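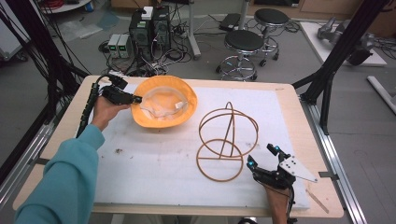 Write the stop rule before the task list

Most written procedures for hand-held gripper work begin with the task: which object, which order, how many repetitions. The conditions under which an operator must stop come at the end, if they are written down at all. I think the order should be reversed, and that any site collecting manipulation data should be required to show its stop rule before it records anything.

The case for this is practical. Hand-held grippers put a person inside the working area for the whole shift. Industrial robot cells have fences, interlocks and marked floors, and the standards that govern them assume that the person and the mechanism are apart. With a gripper in each hand there is no such separation. The operator is the arm. Fatigue, a cable pulling at the wrist or a part sliding on the work surface are ordinary events, and each one changes the recording as well as the risk of injury.

At Quezada we ran for most of a year on a procedure that Leandro Rivas and I wrote in one afternoon. It had 9 pages on object handling and one line on stopping: "Pause if uncomfortable." Operators read that line as applying to pain. They kept going through cable snags, loose tracking markers and surfaces that had shifted under the work. In an audit of 1,000 episodes we rejected 549, most of them for faults the operator had noticed at the time and had no written authority to act on.

The revised rule has 4 conditions. Stop when a cable limits wrist travel. Stop when a marker plate moves relative to the gripper body. Stop when the surface covering lifts or slides. Stop when the same finger contact has failed twice in a row. The operator decides, and the supervisor can't overrule the decision during the session. Thin rods and soft liners are where the last condition does most of its work, as both invite a third and fourth attempt with a worse grip each time.

Valter Brekke at Fustero has argued that rules of this kind lower throughput and bias the data toward easy successes. The first point is correct. Our hourly count fell and has not fully recovered. The second is a labeling problem. A stopped episode should be kept, tagged with the condition that ended it, and made available to whoever trains on the set. Deleting it would produce the bias he describes. The Tasik log format already has a field for this – it is usually left blank.

I would leave table height, lighting and shift length to each site. The stop rule should be common, posted at the station and versioned with the data, so that a reader of the set in December can tell which text was in force when an episode was made.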